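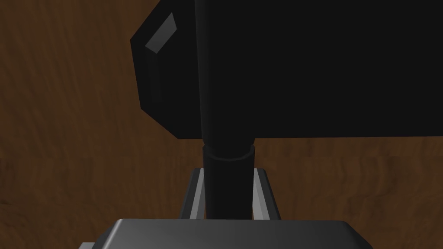 Prepared by the course instructor, Household and Light Industrial Automation
Rimunbridge Technical Institute

Unit 6 handout: Can a machine do the chores yet?

Read before the Friday session. Bring the worksheet from Unit 5.

6.1 What counts as a chore

A chore is a task with a stated end condition and an unstated method. "Clear the counter" says what the counter should be like when the work is over. It does not say which object to pick up first, where to hold it, or where it goes. A person fills in those steps without being asked. A machine needs them supplied by a program, by a learned policy, or by an operator.

Shop-floor work is usually better specified. Parts arrive in a fixture, the lighting is constant, and the cycle repeats. Most successful automation to date depends on these conditions. The same arm moved to a kitchen loses all of them at once.

6.2 Simulation as a test bench

The exercises in this unit run in Moschos, the department's simulator. Both pictures in this handout are renders. Simulation is used here for three reasons: resets are free, object positions are known exactly, and a bad grasp breaks nothing.

The limits should be kept in mind. Wood grain in a render is a texture laid over a surface. Friction is a number somebody typed in. A policy that scores well in Moschos has been tested on Moschos and on nothing else.

6.3 The hand-level view

A camera mounted near the gripper gives good detail close to the fingers and poor context everywhere else. Dark objects are a known difficulty. In the opening render, a black shaft with a collar stands between the open fingers, and a large black block fills much of the view behind it. With so little contrast between the two, edge-based segmentation has very little to work with. Depth data would help. Color alone may not.

Note also that an object between the fingers has not been grasped. Contact must be confirmed separately, by finger position, motor current or a touch sensor.
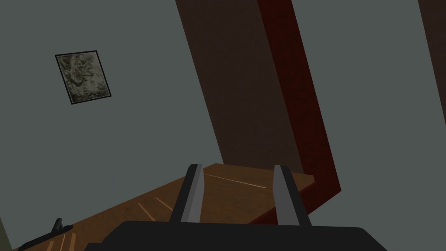 Figure 2. Tilted hand-level view with the gripper open and empty; wooden surface and wall beyond.

When the wrist rolls, the whole view rolls with it. A controller that treats "up" in the image as "up" in the room will move the wrong way. Always transform to the base frame before planning. This was the most common error in last year's submissions.

6.4 Worked case: the Faltel task set

Faltel is our in-house set of tabletop chores. The baseline policy was run for 50 trials on each of 2 tasks.

Task A, single object, fixed start: 86 percent success.
Task B, same object, random start: 45 percent success.

The object and the gripper were the same in both tasks. Only the starting position varied. A failure rate of 14 percent may be acceptable on a line with an attendant standing by. It would be a poor result for a machine left alone with the dishes.

6.5 Current position

Fixed, repeated handling: yes, and for decades.
Single household tasks in a prepared room: often, with supervision.
General housework in an unprepared home: no.

6.6 Exercises

1. Rewrite "wipe the table" as an end condition that can be measured.
2. Compute the Task B failures and sort them using the log on the Nuvodton server.
3. Propose one sensor to add at the wrist. State its cost in mass and cabling.

Written answers only. Code goes in the Unit 6 folder.

This site uses cookies to remember your course settings. Accept | Manage

Contact the department office | © Rimunbridge Technical Institute | Back to top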